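Section 4: Filling and Looking After the Box

This section covers the woven tissue boxes in the Surnuna table range, both the plain model and the divided model. The divided model has one large compartment for tissues and a set of small compartments at the other end. The plain model has the large compartment only, and steps 9 to 11 do not apply to it.

Read the cautions in 4.3 before you clean the box for the first time.

The wicker box with the lid open, green and white tissue bundle on the left:

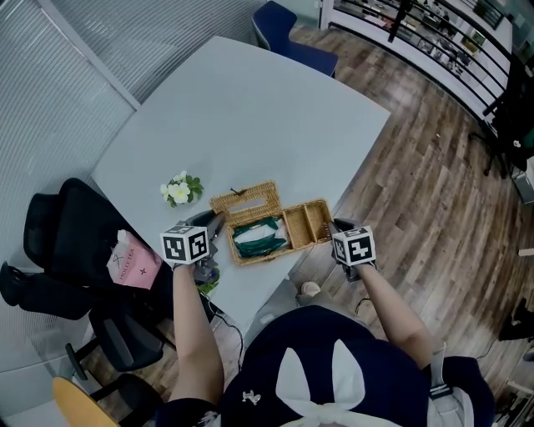
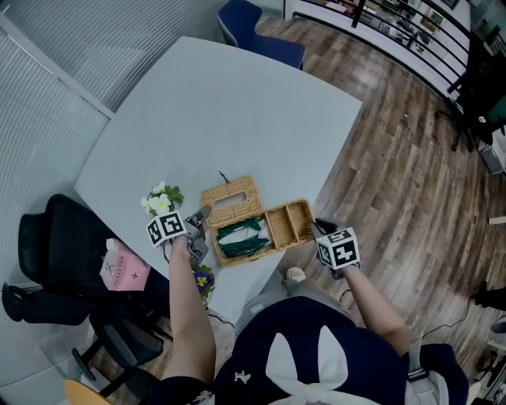 4.1 Filling the box

Set the box on a flat table with free space behind it. The lid needs room to open all the way, and it should lie down on the table once it is open. Choose a soft pack of tissues that fits the large compartment without being pushed into it. The divided model takes its tissues at one end only, as with the green and white ones in the left compartment, and the small compartments at the right end are kept for other items. Leave flowers and other table decorations where they are if they do not touch the lid; a small white sprig set off to the left of the box is well out of the way.

1. Hold the body of the box steady at one end.

2. Lift the lid at the front edge and swing it back until it rests on the table. Do not let it drop the last part of the way.

3. Take out the empty wrapper and any loose tissues left at the bottom.

4. Run a dry finger along the inside of the large compartment. If you feel a loose end of cane, tuck it back into the weave or trim it with small scissors.

5. Open the new pack along its perforated strip. Do not remove the wrapper.

6. Place the pack in the large compartment with the opening facing up.

7. Pull the first tissue up by half its length.

8. Close the lid slowly and guide the first tissue through the slot. If the tissue folds back under the lid, open the lid and start this step again.

Note: The large compartment is 17 cm long on the inside. Most pocket-style and travel packs fit. A full-size household pack does not, and forcing one in will spread the side walls.

Note: If two or three tissues come out together, the pack is too tight. Remove the top 10 tissues and put them back when the pack has gone down.

4.2 Using the small compartments

9. Decide what will go in each compartment before you start. Hair ties, paper clips, lip balm, earbuds and spare keys are all suitable. Pens are too long unless they are very short.

10. Put the heaviest item in the compartment nearest the middle of the box. With all the weight at the far end, the box can tip when it is lifted from the tissue side.

11. Check that nothing stands higher than the rim, then close the lid. It should come down level under its own weight.

Caution: Do not keep open bottles, hand cream without a cap, or food in the small compartments. The weave is not sealed and will let liquid through to the table.

Caution: Keep cords and chargers off the area behind the box. A lid that opens onto a cord does not lie flat, and the hinge takes the strain.

4.3 Cleaning

Empty the box completely. Brush the weave with a soft, dry brush, working in the direction of the strands – an old toothbrush is fine for the corners and the partitions. For marks that do not brush off, use a cloth dampened with plain water, then leave the box open to dry for 48 hours out of direct sun.

Do not soak the box, and do not dry it on a radiator or with a hair dryer. Furniture polish will darken the cane and can stain the tissues.

4.4 If something is wrong

Lid does not close: check for an item above the rim, then for a wrapper corner caught in the hinge.

Lid sits crooked: open it fully, press both hinge points gently with your thumbs and close it again. If it is still crooked, stop using the lid and order hinge set 67.

Tissue tears in the slot: look for a rough strand on the underside of the lid. Trim it as in step 4.

Box rocks on the table: turn it over and see whether a strand has come loose underneath. A felt pad on each corner also helps on uneven surfaces.

Spare hinge sets and felt pads are sold through Steinbach. Write to Jana Thiele in the parts department and give the model name and the compartment layout – plain or divided.

Guide revised December 2020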